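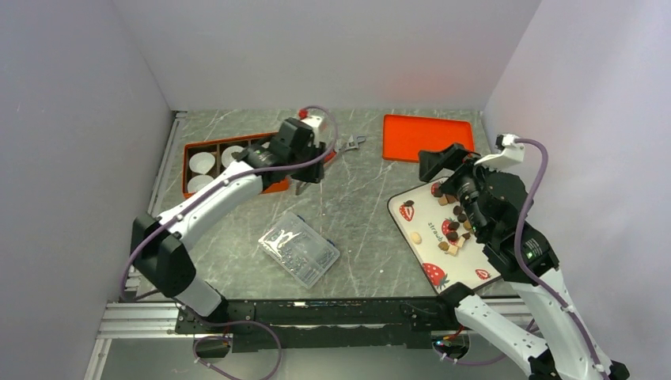

Since October I am putting small things in order at my home in Clindthorpe, and this page is my gallery of it. I do not have many pictures yet, but the text I keep for every one of them, so I can remember how I sorted. I started with the drawers of the long table, where my aunt Gheorghița Pop kept everything together, sweets with screws and screws with buttons. My first rule is that small round things go in cups, and the cups go in a tray with sections, like the four white ones in the orange tray. My second rule is for hardware: a clear plastic box, so I can see the dark little pieces without opening it.

Cups and tray
The white cups stay in the orange tray also when I carry it to the shelf. Before, I used paper cups and they fell over each time.

Box of hardware
I wanted to divide it by length, but Tania Weerasinghe told me to divide it by head. She was right, and it took me one evening.

Strawberry placemat
The brown and beige pieces that look like candy lie on it, and one pale round piece lies apart on the left. I like to sort on a cloth or a mat with a pattern, it makes the work more cheerful.

Orange-red tray
It is flat, with raised edges, and it is still empty. I think to use it for the buttons. I have 268 of them in a jar, and 16 are without a pair.

If you have a good method for buttons, please write to me.

Sign up for our newsletter and get new galleries by email. We use cookies to improve your visit. Accept | Settings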